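Search this site Go
2 min read

Progress report to the Lozano fund: Itby community oral history

We have recorded four elders and lost one argument about biscuits.
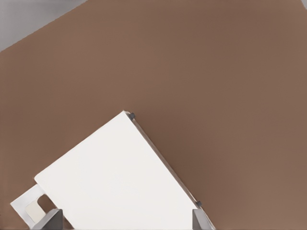

Sylvie Leclerc

Transcripts now run to 2698 lines – mostly herring, some grudges.

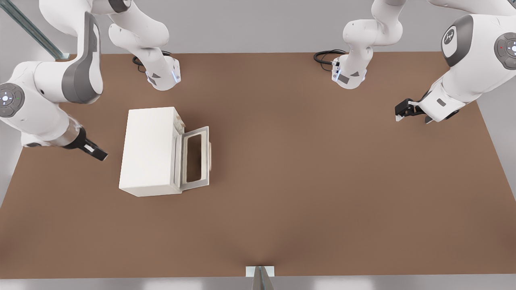

The grudges need a second reader before December, when the booklet goes to print.
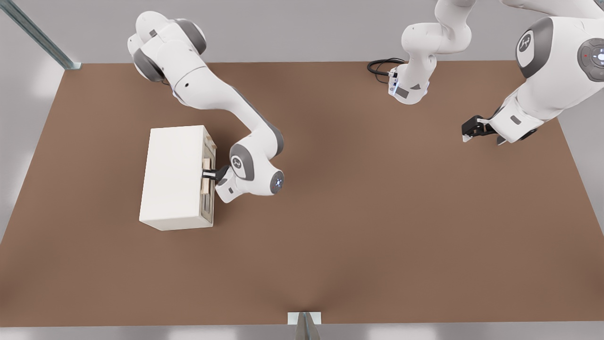
Printing will cost 100 more than planned. The cover will be plain brown, like the big tabletop with the white cabinet on it, and the title small.

Comments

Rutilio Hinojosa: Which grudges?

Leanne Stockdale: Mine, I hope.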